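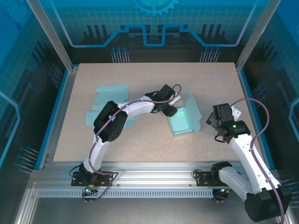 Folding cartons: notes on creases, tabs and order of work
25 Oct 2018, by the Grisby bench blog

I have been putting together small flat-packed cartons since June, and the method has settled enough to write down. The board comes from Rukoslow in packs of 50, die-cut and creased, in one pale blue-green colour. So far I have been through 607 blanks, including the spoiled ones.

A blank arrives flat. The creases are pressed from the outer side, so the board should bend away from the pressed line. Bending it the wrong way once will not ruin it, but the outer layer stretches and the panel never sits square again. I run every main crease to a full right angle and let it relax before any tab goes near a slot. With thin board this takes a few seconds per line.
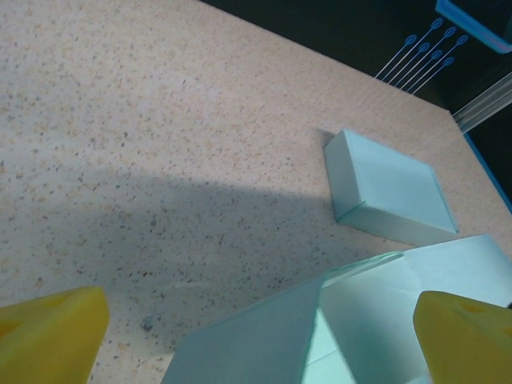

Lid fit depends mostly on the last crease before the closing flap. If that line is a little off, the flap rides up on one side and the front seam opens at a corner. The small closed box, standing on its own on the speckled top next to the larger one, has the darker seam line across the lower part of its front face, and that is the line I check first on any carton of this type. I look at it from above and at an angle, with the light coming across the face. A straight-on view hides a gap of up to a millimetre.

Order of work matters more on blanks with many panels. My present sequence is side walls, then base, then the end tabs, then the lid. The Hegde instruction sheet puts the base first. I tried that for 132 cartons and found the side walls had to be bent outwards again to get the tabs in, which left a soft patch at each corner.
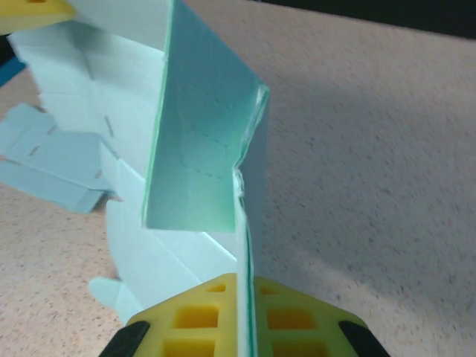
Soft patches are also where the white core of the board begins to show. Once the surface layer has broken there is no good repair. Glue darkens the colour, and tape adds enough thickness to stop the lid seating. Cartons like that go in a separate pile for storing screws and offcuts.

Humidity is the other variable. The packs kept in the Wurnenham shed curled along the long edge, and the tabs were noticeably stiffer to insert. Two days flat under a sheet of chipboard indoors put most of them right.
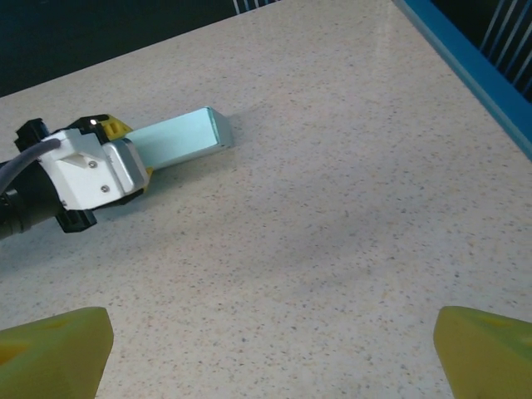
Should the creases be scored again with a blade before folding? Leave them as they are. A blade cuts the surface layer and the panel will tear along the line after a few openings. If a crease is too faint to follow, go over it with a blunt bone folder and a steel rule.

Next I want to compare a heavier board from the same supplier, using the same sequence and the same rule.

Filed under: Paper and Board, Workshop Notes

Contact | Copyright Grisby bench blog | Back to top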